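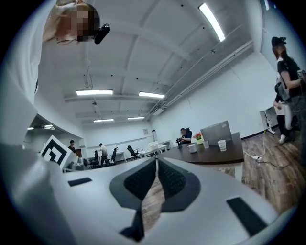 *Hand-held gripper at the Bisham office, with the shared workspace behind.*

# Demonstration operators, hand-held grippers (part-time, paid)

Dirmont is taking on operators to record examples of ordinary hand tasks for the Hellthorpe data set. The recordings are used to train a control model for two-fingered robot arms. Work is at our Bisham office from September, in shifts of three hours, with the first shift starting at 9.30 am.

## The work

An operator holds a gripper, carries out a short task at a table or bench, returns the objects to their start positions and repeats. One complete attempt is an episode. A typical task is moving a cup from one marked spot to another, or opening a box and taking out a single item. Tasks are issued on a printed sheet which gives the start layout, the end state and the time limit.

The set currently holds 2,495 accepted episodes. A further 386 were recorded and rejected at review, mostly for one of these faults:

- the fingers left the camera's view during the grasp
- the operator's free hand touched the object
- the start layout did not match the sheet
- the episode was stopped before the object had been released

Rejected episodes do not affect pay. Operators are paid by the hour, and there is no target for the number of episodes in a shift.

Recording is done in a working office. Other people will be walking past, sitting at desks and using their phones, and they will turn up in the background of many episodes. We want this variation. Faces are blurred before any recording goes to the training team.
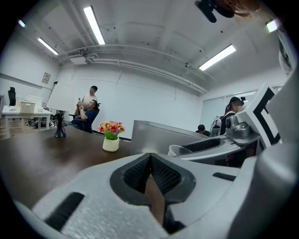 Some sessions involve two or more operators working within reach of each other. In these, one person calls the start and the others wait for the call. Please do not talk over it – the audio is used to line up the recordings.

## What we need from you

- Aged 18 or over, with the right to work in the UK
- Able to stand for up to 40 minutes at a time, with breaks between blocks
- Able to hold and close the gripper with either hand
- Willing to repeat the same task many times without speeding up or cutting corners
- Able to read and follow a written task sheet in English

No background in robotics or programming is required. Left-handed applicants are especially welcome, as the present set is heavily right-handed. Glasses are fine. If you have had a wrist or shoulder injury in the past year, tell us when you apply so that we can plan shorter blocks.

## Training

New operators do one paid training shift with Mingxuan Tan. It covers grip, calibration, the start and stop signals, and how to mark an episode as faulty. Episodes recorded during training are kept apart from the main set.

## Consent and data

You will be asked to sign a consent form covering video, audio and hand movement. You may withdraw within 30 days of a shift, and the episodes from that shift will then be deleted. Questions about storage go to Hauwa Idahosa.

## How to apply

Send a short note to Tipene Ruddock at the Bisham office, stating:

1. the shifts you could work
2. which hand you write with
3. any earlier work involving careful repetition (packing, lab work, sewing, assembly)

Quote reference 538. A CV is optional. Suitable applicants will be invited to a 20-minute trial, also paid, and will hear the result from Tipene by email.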